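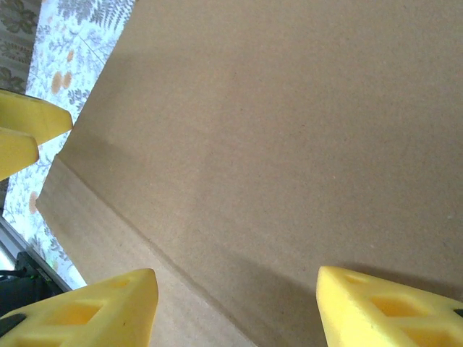 Rurnness sells flat-packed shipping and moving cartons from its warehouse in Skernham. Most of the questions we get are about folding, storing and reusing them, so the answers are collected on this page. All of our cartons are plain brown corrugated board with no coating. The crease between the main face and the flap is a straight line pressed into the board, and the flap should fold along it without much force. On the flap you can often make out faint parallel ribbing from the corrugation underneath. It is normal and does not mean the board is worn.

Which carton do I need?

The Lema is our single-wall carton, for clothes, bedding, toys and kitchen plastics. The Emska is double-wall, for books, dishes and tools. If you are not sure, order the Emska for anything you would not want to carry up two flights of stairs.

How do I fold the flaps?

Open the carton and turn it upside down. Fold in the short flaps first, then the long ones. Bend each flap back a little past the crease before closing it – it will lie flatter that way. Do not interlock the flaps on the bottom of the carton. Tape them.

How much tape should I use?

One strip along the center seam, running a hand's width up each side. For the Emska, add a strip across each end. A 150-foot roll is enough for a small apartment.

The surface looks speckled. Is that a defect?

No. Kraft paper has small flecks in it and the color varies a little from batch to batch.

Can I use a carton again?

Yes, if the creases have not split and the corners are still firm. Slit the tape with a knife and leave the paper underneath alone. A carton that has been soaked should go to recycling, even after it dries out.

How should I store flattened cartons?

Flat, off the floor, in a dry room. Standing them on edge against a wall for a few weeks is fine, but they will bow over a winter. Garages are usually too damp.

Do you sell in bulk?

Bundles start at 200 cartons. Orders of 3,000 or more ship on pallets and need a loading dock or a lift gate – tell us which when you order.

Do you take cartons back?

We take unused cartons in full bundles. Used ones can go in most curbside paper bins once the tape is off.

When can I pick up an order?

The Skernham counter opens at 7:30 a.m. and closes at 4 p.m. Have your order number ready.

This site uses cookies to remember your cart and measure traffic. Accept all | Manage settings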